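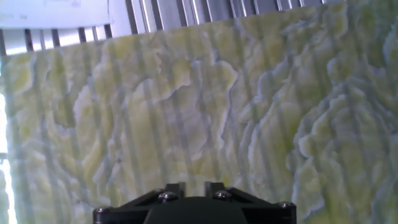 第13卷 第935页

3.2 层状纹饰在室内饰面中的视觉作用

图3 浅黄绿色半透明层纹饰面板,表面有阶梯状起伏。

在上一节,我们讨论了石材纹理的历史来源。本节所关心的问题比较窄:当一种纹样不再来自矿山,而是来自图案设计,使用者对它的感受有没有改变。

层状纹饰的形式,一般认为与两种经验有关。第一种是对地层和钟乳石的观察,第二种是对等高线地图的阅读。图3所示的板面,每一层的边缘薄而亮,略微卷起,因此人的视线容易沿着边缘移动,不容易停在一个点上。Zein(Fouad Zein)把这种现象叫做“沿边阅读”,我们在本文中也采用这个名称。他的论述主要针对墙面,对于水平面,例如柜台和桌面,他只写了很短的一段。

为了补充这一方面,我们在Hirngate旅馆的大堂和Badawi茶室进行了访谈。两个地点的面积和客流都不相同,所以我们不直接比较它们的数据,只比较受访者使用的词语。问卷一共发出400份,发放时间在九月。问卷用中文和阿拉伯文两种文字写成,翻译由Jurnik工作室完成,译文经过两次校对。

受访者描述黄绿色调的饰面时,经常使用“凉”“湿”“像水底”等词。描述米白色调时,则较多使用“干净”和“旧”。这个结果与我们原来的预期有一点不同。我们原来以为,“旧”这个词会更多地和深色联系在一起。
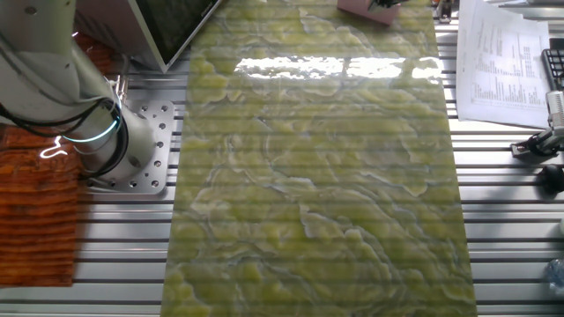 关于“旧”的含义,有必要做一个区分。在Hirngate的访谈里,“旧”大多是正面的评价,表示有年代、可以信任。在茶室的访谈里,同一个词有时表示磨损,有时表示过时。一位每星期二都来茶室的客人说,他小时候家里的窗台也有这样的花纹,所以他看到以后先想到母亲,后来才想到石头。这样的回答很难编码,我们把它归入“个人记忆”一类。

光线条件也影响回答。抛光的表面会反射顶部的灯光,形成白色的亮带,在亮带之内花纹几乎不能辨认。坐在亮带附近的受访者,谈论光泽较多,谈论花纹较少。Kovo照明手册建议大堂采用色温3000 K的光源,两个地点都符合这个建议,因此色温在本研究中可以看作不变的条件,灯具的位置则没有得到控制。

还应当说明,问卷中没有询问受访者是否知道材料的真假。在预调查时我们曾经放入这个问题,但是它使后面的回答明显变短,受访者好像觉得自己在接受考试。正式问卷于是删去了该题,只在访谈结束以后口头询问。口头询问的结果没有进入统计,将在3.3节中与价格判断一起讨论。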